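Why does a fizzy drink fizz?

Hello again! I get asked lots of questions at our Saturday-style science mornings in Welmont, and the one that comes up more than any other is this one. Where do all those bubbles come from, and why don't you see them until you open the lid? 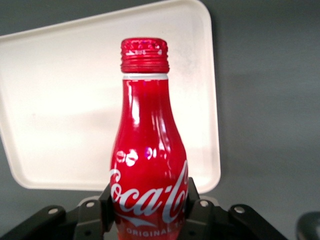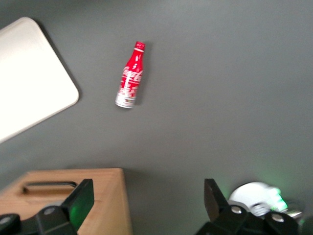

Greenwood Young Scientists Club - Questions You Asked

Let's start with the bubbles themselves. They're made of a gas called carbon dioxide. You are breathing some of it out right now, while you read this. You can't see it or smell it, but it's there.

At a drinks factory, they take cold water and squeeze carbon dioxide into it, quite hard. When you stir sugar into a cup of tea, the sugar seems to vanish, doesn't it? It's still in there, spread out in bits far too small to see. We say it has dissolved. Gas can dissolve as well, and that always surprises people (it surprised me, and I was over 20 when I found out!).

Then the lid goes on tight and the gas is stuck. There's a little gap above the drink, and that fills up with gas too, all pushing down on the liquid. We call that push pressure. As long as the pressure stays high, most of the gas stays dissolved and the drink looks quite calm.

Now you twist the cap. Psssst! That noise is the squashed gas in the gap rushing out. The push has gone, so the gas in the drink starts to come out as well, and up come the bubbles.

Have a look at a clear glass of lemonade sometime. You'll often see the bubbles rising in lines, like beads on a string, and always from the same spots. Bubbles find it hard to get started on their own. They like a tiny scratch or a speck of dust to grow on. Drop in a raisin and watch what happens - all those wrinkles are perfect, and the bubbles stick to it until it floats up. At the top they pop, and down it goes again. Ours went up and down for ages.

Sekar Manurung, who is nine, wrote in to ask why a shaken bottle goes everywhere. Good question, Sekar. Shaking mixes lots of teeny bubbles from the gap into the drink. When you open it, every one of those is a ready-made starting place, so masses of gas comes out at once and shoves the drink out in front of it. If your bottle has been bouncing about in a bag, leave it standing for a while first.

And does cold make a difference? Yes! Cold water can hold on to more gas than warm water can. Try it with a grown-up in August: pour one glass from the fridge and one from a bottle that's been in a warm room, and see which goes flat first.

Going flat just means that most of the gas has floated off into the air. It still tastes sweet, but the prickle on your tongue has gone. Part of that prickle is the gas turning into a very weak acid in your mouth.

Next time I'll be answering Dennis Tunstall's question about why onions make us cry. Bring a hanky!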